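Grading a T-shirt Block by Two Sizes

17 August 2025
Posted by Ratih Liew

I spent the evening correcting the grade on my basic knit block. The pattern came from the Dreler drafting sheets I used in my first year of sewing, and it grades evenly at every seam. That works for one size up. At two sizes the neckline gapes and the shoulder drops past the bone.

The fix is to stop treating the neck and the chest as the same problem. I now hold the neck width almost still and put most of the increase into the side seam. The shoulder gets a small share. The armhole depth gets less than the sheets call for, and the sleeve cap is redrawn to match instead of being scaled. 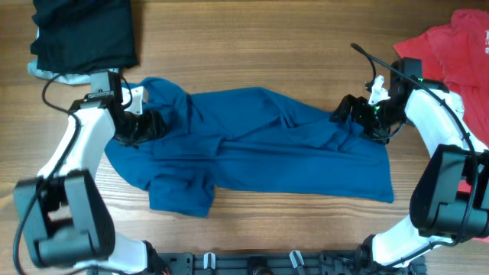
Cap ease is the other number I changed. Jersey needs very little, and on the smaller sizes I have gone down to none. Walk the cap along the armhole with the paper on edge, mark the notch where it falls, and only then true the underarm. If the two lines differ, take it out of the cap, and leave the body alone.

Kurniawati Mandagi asked whether I still add the hem allowance before grading. No. I grade the net pattern, then add 2 cm at the hem and sleeve. Adding it first moves the side seam angle, and the hem will not lie flat when it is turned.

The file is version 11. I have not tested it in rib, which recovers differently and will probably want a narrower neckband. The neckband piece is still the old one, so cut it long and trim at the machine.

2 comments | 197 shares

© Ratih Liew | Contact | Back to top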